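Re: [cell-users] gripper drift after table swap, Hado cell

Na-rae Do wrote:
> Since the tables got moved the arm closes short of the pear on the
> bowl to bowl task. 67 misses out of 275 tries. Do I redo the whole
> calibration or just the table height? Also is the Fikre mount
> supposed to be clamped or bolted?

Na-rae,

Quick one, between meetings. Don't redo everything yet. Table height first, then camera to base, then stop and run 26 tries before you touch anything else. Clamped is fine for the mount, but check it by hand every morning. We had one creep on us in January and lost 200 runs before anyone looked at teh clamp.

Your side table matters too. If it touches the main one, a bump on one goes straight into the other. Leave a finger of gap or bolt them together — no halfway.

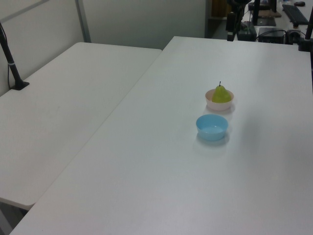
Start layout, pear in the pink bowl, blue bowl empty in front.

Keep that layout for the checks. Same bowls, same pear, stem up. Tape marks under both bowls if you can, thin tape, otherwise you're chasing bowl position and calling it drift.

If it still closes short after the height fix, its probably the tool offset in the Clornus config. Old value gets reloaded on restart. Save, restart, read it back. Grernance had the same thing on their cell.

Cable down the pole — strain relief at the clamp, not higher up. A pull there tips the camera.

Send me the numbers after the 26 and the config file, will look tonight

Bethel Wolde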